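The Night Ferry to Draltport
25th November, by the author

So I missed the early ferry, which was my own fault, and the next one across to Draltport didn't leave until after dark. The woman at the ticket window slid my change under the glass and said, "You'll have the cat, then." I laughed like I knew what she meant.

The boat was called the Zulu. She had 5 lifebelts along one rail, every one of them stamped with the name of some other boat, and the seats inside smelled of wet wool and oranges. I picked a spot by the heater and put my bag on my knees. I had 575 in cash in that bag, in an old sock, because my aunt in Ravoden doesn't trust banks and had asked me to carry it to her brother. I hadn't told anybody. I hadn't told anybody so hard that I'm pretty sure it showed on my face!

Then the cat came. Big gray thing, one bent ear, walking down the aisle like he was checking tickets. He looked at the man with the newspaper and kept going. He looked at me and sat down on my foot.

"He wants milk," said the man with the newspaper.

I didn't have milk. I went up to the snack counter (cat following, very stiff and proper) and the boy there sold me what was left of his, and I poured it into a saucer, and the two of us stood and watched that animal drink as if it was a ball game.

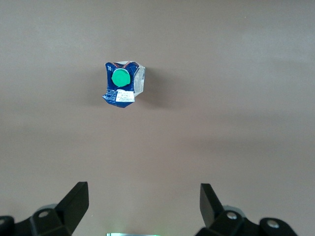

Blue carton, green cap.

"He only sits on people who are carrying something," the boy said.

"Carrying what?"

He shrugged. "Last October it was a lady with a ring. Before that, some guy with a letter for his wife."

I went back to my seat and held the bag tighter. The cat came too, and this time he got right up on top of it, sock and all, and slept there until the lights of Draltport came up out of the fog — heavy as a sack of flour, and snoring.

My uncle was waiting on the dock in his good coat. He didn't ask about the money. He looked at the gray hairs all over my sleeves and said, "Oh, good, you had the cat."

Last updated: 25 days after first posting
Contact | Copyright Jundar Stories | Back to top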